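Tips for Keeping and Using Your Balms and Salves at Home

Many customers of our little shop in Donville write to me with the same questions, so I have put my answers on one page. I am making skin balms in my own kitchen since many years and I made most of the mistakes myself already. If you don't find your question, please write to me and I will add it.

When the balm has become grainy

This is the question I receive the most. A balm with shea butter or tallow becomes grainy when it was warm and then cooled down too slowly, for example after a day in the car. It is not spoiled. The small grains melt on the skin and you can use it as before.

If the feeling disturbs you, stand the open jar in a pan with a little hot water, on the lowest heat, until everything is liquid. Stir with a clean dry spoon. Then put the jar directly in the freezer for 20 minutes, without the lid. Put the lid on only when the balm is fully firm, otherwise drops form under the lid and fall back in the jar.

When the balm is too hard in winter

Do not dig in it with the fingernail. Take the back of a teaspoon, warm it in your hand and scrape a thin layer from the top. Half of what you think you need is usually enough – a balm has no water in it and goes further than a lotion.

If the whole jar is too hard for you, melt it as I described and add one teaspoon of olive or jojoba oil for each 2 ounces. Mix well and let it cool. Write on the jar what you added, you will not remember it in June.

Keeping water out

Water is the enemy of every balm. Dry your hands before you open the jar. Don't keep it on the edge of the shower, also not with the lid closed. In our house the daily jar stays in the bedroom and the big one in a kitchen cupboard, far from the stove.

Getting balm out of towels and pillowcases

Put dish soap directly on the dry stain, rub it in with an old toothbrush and leave it 15 minutes. After that wash as hot as the label permits. Look at the stain before you use the dryer, and if you still see it, repeat. Esi Darko, a customer from the first year, wrote me that she puts corn starch on the fresh stain overnight and brushes it off in the morning. I tried this on a linen towel and it worked well, but on a dark T-shirt I had white dust everywhere.

Cleaning the empty jars

Wipe the jar with a paper towel while it is still a little warm, and throw the paper in the trash, never the balm in the sink. It becomes hard in the pipe. Only then wash with hot water and soap. For the label, rub some cooking oil on the glue and wait one hour.

The Bonsu jars have a white liner in the lid. Take it out with a toothpick and dry it separately, or it will smell after some weeks.

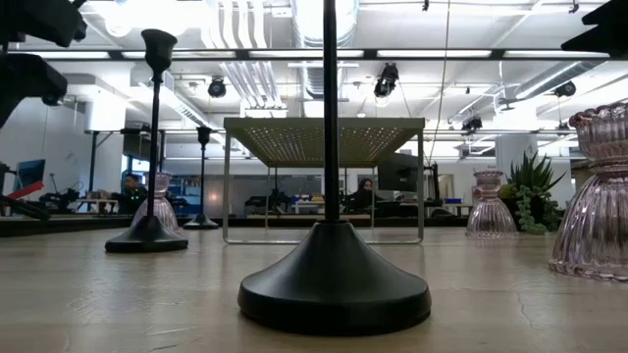 How long does it keep?

Our plain balm keeps one year after opening, the ones with rosehip oil 6 months. Trust your nose more than the date – old oil smells like crayons or old nuts, and then it should not go on the skin anymore. You can still use it for a squeaking hinge or for garden tools.

Last changed October 21, 2019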